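Flekby Neighborhood Policing Meeting, May
Notes by Niilo Keskinen

I said I'd type these up the same night and I nearly did, so forgive the gaps. We started at 7:05 in the upstairs room at the library and I was still hunting for a pen.

Last month's minutes were passed with one fix: the street is Imai Road, and I had it down as Imai Row all the way through. Sorry!

Parade day. The sergeant took us through the plan for the summer parade. There'll be 74 officers on shift across the district, up from last year, and most of them will be on foot between the bridge and Fodell Square. Side streets close at 9 a.m. and open again when the sweepers are done — she wouldn't give a time and I don't blame her. Residents with a permit can get out by the north end only.

Speeding. The sign on Imai Road logged 3,360 cars in a week, and 231 of them were over the limit. I thought it would be worse (I live on that corner and it sounds worse). We asked for the sign to stay up through the school term. She'll ask.
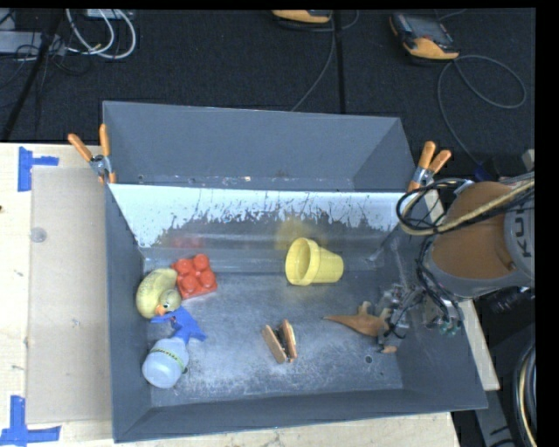
Bike thefts. The free marking session at the Nunuvero parking lot got 186 bikes done, and they ran out of stickers before lunch. We agreed to ask for another one in the fall, with a later start so people on night shifts can make it.

Any other business. The streetlight by the underpass is out again. I'm to call the city about it — again.

Closed at 8:40. Next meeting same room, and please use the side door.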